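Groltesach Greifzelle Fahy 7 - Produkte und Ausrüstung

Redaktion Groltesach, Juli
Lesezeit: 2 Minuten
14 mal geteilt - 2 Kommentare

Die Fahy 7 ist eine Tischzelle mit einem Roboterarm für Betriebe, die kleine und unregelmäßig geformte Ware sortieren, umsetzen oder zu Sets zusammenstellen. Sie steht auf einer Grundfläche, die auch ein normaler Packtisch braucht, und wird an eine gewöhnliche Steckdose angeschlossen. Eine Umhausung gehört nicht zum Lieferumfang. Ob sie am Aufstellort nötig ist, klärt die Risikobeurteilung, die der Betreiber gemeinsam mit uns erstellt.

Ausgeliefert wird die Zelle mit Arm, Steuerung, Greifer und Kamera am Handgelenk. Neue Artikel lernt sie durch Vorführen: Eine Mitarbeiterin oder ein Mitarbeiter führt den Arm mehrmals durch die Bewegung, danach wird die Aufgabe im Menü abgelegt. Programmierkenntnisse sind dafür nicht erforderlich. Für einen neuen Artikel sollte man trotzdem einen halben Arbeitstag einplanen - am Anfang eher mehr. 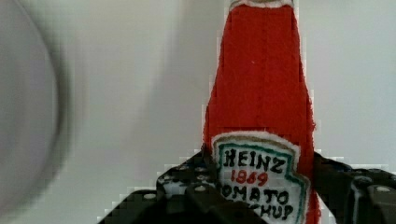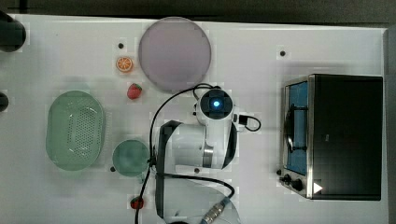
Im Versandlager von Prollska in Zostulville läuft die Zelle seit dem Frühjahr in der Abteilung für Spielwaren und Kinderküchen. Der Betrieb besteht seit 1952 und hat 56 Beschäftigte, von denen früher mehrere den ganzen Tag Sets von Hand zusammengestellt haben. Schwierig ist dort vor allem das Gemisch aus harten und weichen Teilen. Eine Ketchupflasche aus rotem Stoff, wie sie der Greifer zwischen seinen beiden schwarzen Fingern hält, verlangt eine andere Schließkraft als ein Teller oder ein Spielzeugofen. Die Kraft wird deshalb für jeden Artikel einzeln hinterlegt und lässt sich am Bedienfeld in kleinen Stufen ändern. Bei Stoffware empfehlen wir, niedrig anzufangen und erst zu erhöhen, wenn das Teil beim Anheben rutscht.

Die Stellen in der Abteilung sind geblieben, die Aufgaben haben sich verschoben. Pro Schicht betreuen jetzt 2 Personen die Zelle, legen Ware nach, prüfen die fertigen Sets und greifen ein, wenn der Arm stehen bleibt. Das Bücken und Drehen am Band ist weniger geworden. Dafür wird mehr geschaut und entschieden, und das liegt nicht jedem. Prollska lässt die Beschäftigten darum zwischen Zelle, Packplatz und Wareneingang wechseln. Wer an der Zelle arbeiten möchte, bekommt vorher eine Einweisung von ungefähr 7 Stunden, verteilt auf mehrere Schichten.

Ein Punkt aus dem ersten Monat: Der Arm war anfangs schneller eingestellt, als die Leute daneben es angenehm fanden. Das Tempo wurde gesenkt und ist bis heute so geblieben. Die Geschwindigkeit kann im Menü für jede Schicht begrenzt werden, die Grenze ist mit einem Kennwort geschützt.

Wartung: Die Greiferfinger werden bei Schichtbeginn auf Fasern und festen Sitz der Schrauben geprüft. Die Kameralinse mit einem trockenen, weichen Tuch abwischen. Kabel am Arm nicht mit Klebeband fixieren, passende Halter liegen bei.

Ersatzfinger sind paarweise erhältlich. Die Zelle kann gekauft oder gemietet werden, Vorführungen mit eigener Ware sind nach Absprache in Zostulville möglich.

2 Kommentare anzeigen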